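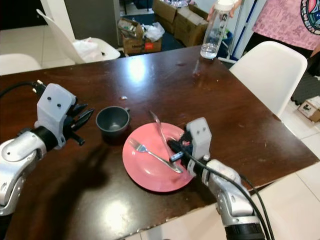

CHAPTER 7
Setting a Place: Rules, Habits, and Plain Guesswork

Most books on table service open with a diagram. Fork on the left, knife and spoon on the right, cup above the knife, everything an inch from the edge. The diagram is then defended as ancient good sense. Students should be suspicious of it. Very little in the standard layout can be shown to make a meal easier to eat, and a good deal of it was fixed by people who sold flatware in large sets.

Take a small setting on a dark wood table: a pink plate, a fork lying diagonally across it, a spoon crossing the fork, and a grey cup to the left. By the diagram, almost all of it is wrong. A right-handed guest will reach across for the cup. Whether that guest would mind is another question, and the manuals seldom ask it.

Dulce Montes put it to the test in the staff dining room at Clutness, where she logged 296 lunches over one November. Half the places were laid by the book and half were laid any way that fit. Complaints about the layout came to two, both from the same man. Her study is often quoted as proof that placement does not matter. It proves less than that. The diners were coworkers in a hurry, and a slow dinner among strangers may go differently.

Nayeli Espinoza takes the other side. In her training notes for the Vuner banquet hall, which seats 350, she argues that a fixed layout is for the server's benefit. Someone laying that many places cannot stop to think about each one. This is a better argument than anything about elegance, though it says nothing about a kitchen table with one plate on it.

In this chapter we sort the claims by who gains from them: the diner, the server, or the seller. We begin with the plate, whose position the other pieces are measured from.

Before you read on

Lay one place at home from memory, without looking anything up. Sketch it and keep the sketch. You will need it in Section 7.3.

Key terms: cover, flatware, place setting, rim, service side

7.1 The Plate Comes First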